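Home | Units | Reading list | Assessment | Contact

Church Buildings and Their Interpretation
Handout 3: Reading a parish interior
2018-06-01
By Noémi Lengyel

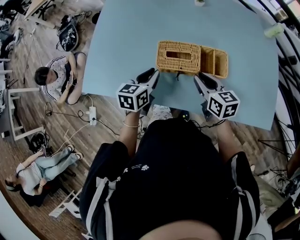
1. Scope

This handout covers the fixed liturgical furnishings of a Latin-rite parish church built before 1960 and altered afterwards. Stained glass is treated in Handout 4. Students should have the ground plan of the Lenetti chapel with them, as the room labels below follow that plan.

2. Terms

Nave: the main body of the church, occupied by the congregation.
Sanctuary: the area containing the altar, normally raised and formerly closed by a communion rail.
Reredos: a screen or structure behind the altar, carved or painted, sometimes both.
Predella: (a) the platform on which the altar stands; (b) the lowest band of an altarpiece. State which sense is meant.
Ambo: the fixed place from which the readings are proclaimed. Do not use "pulpit" as a synonym.
Ambry: a recess or cupboard for the holy oils. Older inventories also write "aumbry".

3. Evidence of alteration

Most parish sanctuaries of this period were reordered in the decades after the Second Vatican Council. The usual physical traces are filled sockets in the floor where a rail stood, a change of tile or timber along the former step line, and a reredos left in place without its altar table. A freestanding altar may reuse stone from the earlier one. Reuse has to be shown from the parish accounts or from matching tool marks – similar colour is not sufficient.

At Lenetti the accounts record a payment of $2,109 for "removal and making good". The entry does not name the rail. Mostafa Farouk reads it as the rail; Ildikó Magyar reads it as the side altar in bay 3. Both readings fit the plan, and the unit takes no position.

4. Programme and sequence

A decorative programme is a set of images planned together. Sequence matters: Stations of the Cross may begin on either side of the nave, and the direction should be recorded before individual panels are discussed. Where 12 apostles are shown, identify each by attribute first and by inscription second. Repainted inscriptions are a common source of error, and the Zato catalogue repeats several of them.

Distinguish the donor's name from the maker's. A brass plate almost always gives the donor. Maker's marks tend to be low on the reverse, or absent.

5. Fieldwork requirements

Record one furnishing only. Give its location, material, dimensions, date range and the evidence for that range. Use metric units throughout. Do not move vessels or linens, and do not open the tabernacle or ambry.

The report is worth 20 marks and is due in July. Late work goes to Magdolna Szénási, not to the tutor. Citation follows the department guide; Fekete's gazetteer may be cited by entry number alone.

6. Reading for next session

Bárány, E., notes on side altars, sections 1 to 3 (course reader).
Loma parish inventory, typescript copy, nave and sanctuary pages only.

This site uses cookies to remember your settings. Accept | Manage preferences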